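租房子这件事，急不得

我搬到Odonthorpe的第一个冬天，住的是一套朝北的底层公寓，签约之前只看过一次，而且是傍晚看的。中介打开客厅的灯，灯光暖黄，地板擦得亮亮的，我站在门口，心里已经在盘算沙发该靠哪面墙了。等住进去才晓得，那间客厅从十一月到来年开春，一天里头见不着几分钟太阳。后来我每次陪朋友看房，总要先唠叨一句：白天来一趟，晚上再来一趟，哪怕多坐一回公交车，也是划算的。

这几年陪人看房看得多了，朋友们笑我可以改行。我倒真没有这个打算，只是喜欢看别人怎么过日子，也喜欢琢磨一套房子住起来会是什么滋味（这两样加在一起，大概就是爱管闲事）。今年编辑部让我写一篇关于租房的文章，我就把这些零零碎碎的心得整理出来，顺带讲讲我在Odonthorpe老城和河对岸Tumine新区之间来来回回跑的那几个星期。

先说Tumine。Tumine新区是一片联排住宅，带小院子，门前种了成排的椴树，现在还细得很，风一吹就晃，不过再过十年想必会很好看。我陪同事看的那一套有两层，楼下是客厅、饭厅和厨房，楼上两间卧室，外加一个说大不大说小不小的过道，房东管它叫“书房”。我同事量了量，放一张书桌是可以的，再放一把椅子，人就得侧着身子进卧室了。广告上的词儿向来如此，“书房”“阳光房”“花园景观”，看的时候都要在心里打个折扣，到了现场拿卷尺说话。

这片房子每月另收245的物业费，广告里写得很小，夹在停车位和宠物规定中间。我们问这笔钱都包括什么，接待的小伙子很耐心，一项一项讲给我们听：垃圾清运、公共草坪、冬天铲雪，还有院墙外侧的粉刷。院墙内侧归租客自己管。我同事当时没说什么，回家路上在电车里忽然问我：“那院墙顶上那一溜瓦算谁的？”我也答不上来。第二天她打电话去问，对方也愣了一下，说要查一查。所以我的建议是，凡是要交钱的地方，请对方把包含的项目写进合同附件，哪怕看起来啰嗦。口头讲得再清楚，过了半年，换了一个接电话的人，就什么都说不准了。

老城的房子又是另一副脾气。Jelínek公寓是一栋有年头的楼，楼梯宽，扶手被摸得光溜溜的，每层三户人家，邻居在楼梯上遇见了会站住聊两句。我看中的那套在四楼，没有电梯，月租比Tumine便宜一截，天花板高，冬天自然也费暖气。我请房东把上一年的取暖账单拿给我看，他翻了半天抽屉，找出来一张，全年2,844，皱巴巴的，还沾着咖啡印子。我把这个数字除以12，加到月租上，再和Tumine那边一比，便宜的那一截就剩下薄薄一层了。

这样算账有点煞风景，我知道。租房子毕竟也有喜欢不喜欢的成分，我在那套老房子的窗前站了好一会儿，看楼下面包店的人往外搬筐子，心里是很想住进去的。可是账还是要算，算完了仍然喜欢，那就踏踏实实地喜欢。

再来说说厨房。我自己做饭做得勤，所以看房时在厨房里待的时间总比别人长。灶台离水池多远，插座在哪一侧，窗户开着会不会碰到水龙头，这些事情站着看是看不出来的，得假装做一顿饭：从冰箱里拿菜，转身洗，再转身切，切完下锅。我在好几家房东面前演过这出哑剧，有一位老太太看得直乐，后来干脆搬了把椅子坐下来，告诉我她炖汤的时候习惯把砧板放在窗台上，因为台面那头高一点，水会往这边流。这种话，合同里是读不到的。

台面的材料也值得问一句。大理石漂亮，怕酸，柠檬汁和醋滴上去要马上擦；花岗岩皮实些；木头的温润，隔一阵子要上油。退租时为了一块印子扯皮的事，我听过不止一回。搬进去当天把台面上已有的痕迹拍下来，发一封邮件给房东留底，往后大家都省心。
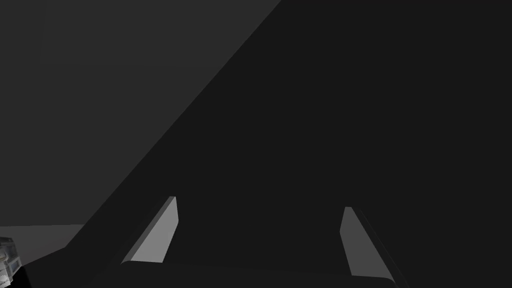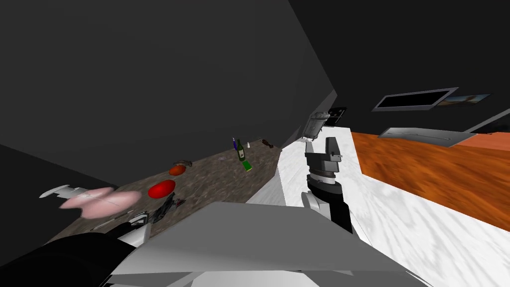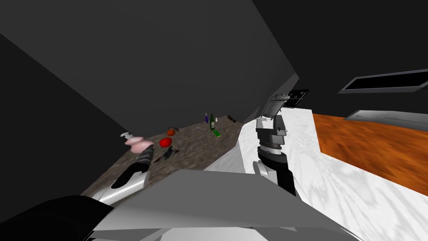
Mélanie Li听我讲到这里，摇了摇头，说厨房固然要紧，可她租房这么多年，吃亏最大的一次是吃在押金上。她那时候住在Kuser街，退租后等了38天，押金还没有影子，打电话过去，对方总说“会计那边在走流程”。她劝大家签约时就把退还押金的期限写成具体的日数，再写明逾期怎么办，别用“合理时间内”这样的说法，因为房东的合理和租客的合理从来不在一个钟点上。

她这番话我后来照搬给好几位朋友听，也补了一点自己的经验。交钥匙那天最好约房东当面走一遍，每个房间都走到，储藏室和信箱也别漏掉。一边走一边把看到的写下来，两个人都签字，一人一份。我有一回嫌麻烦，把钥匙往信箱里一投就去赶火车了，结果为了地下室的一个旧书架来回写了五封信，那书架我搬进去之前就在那里，可我拿不出凭据，最后还是出钱请人拉走的。

另外有一件小事，关于邻居。看房的时候若是碰上楼里的住户，不妨大大方方打个招呼，问问夜里吵不吵，水压好不好，快递放在哪里。大多数人都乐意讲。我在Jelínek公寓的楼梯上就遇见一位提着菜的先生，他把菜往台阶上一搁，跟我讲了二楼那家孩子练小提琴的时间表，从音阶讲到最近在拉的曲子，讲得津津有味，听得出来他并不讨厌。楼里的热水早上七点前后最紧张，也是他告诉我的，房东可没提。

至于租约的长短，我从前总觉得越短越自由，现在想法有些变了。一年一签，房东每年都有机会跟你谈涨价；签两年，中间若写上一条提前三个月通知便可以解约，对双方其实都公道。Tumine那边的标准合同里没有这一条，我同事提出来，他们考虑了几天，居然同意加上。许多条款看着是印好的，像是动不得，开口问一声也不费什么。当然语气要和气，带点心去也行，我同事就带了一盒杏仁酥。

说到涨价，合同里若有“随物价指数调整”这样的话，请问清楚是哪一个指数，从哪个月算起，涨了要不要提前书面通知。这几行字读起来最乏味，我每次读到都想去泡杯茶，泡完茶回来还是得读。

我自己最后选了哪一套呢？编辑也这么问。我选了老城的那一套，四楼，没有电梯，取暖费照旧很贵，夏天倒是凉快。搬家那天Mélanie来帮忙，抱着一箱书爬到三楼，坐在台阶上喘气，问我当初那张算账的纸还留着没有。我说留着，就夹在合同里，跟那张带咖啡印子的账单放在一起。同事去了Tumine，书桌摆进了那个过道，椅子暂时放在卧室里，要用的时候再搬出来。

院墙顶上的瓦归谁，到交稿时她还没有等到答复。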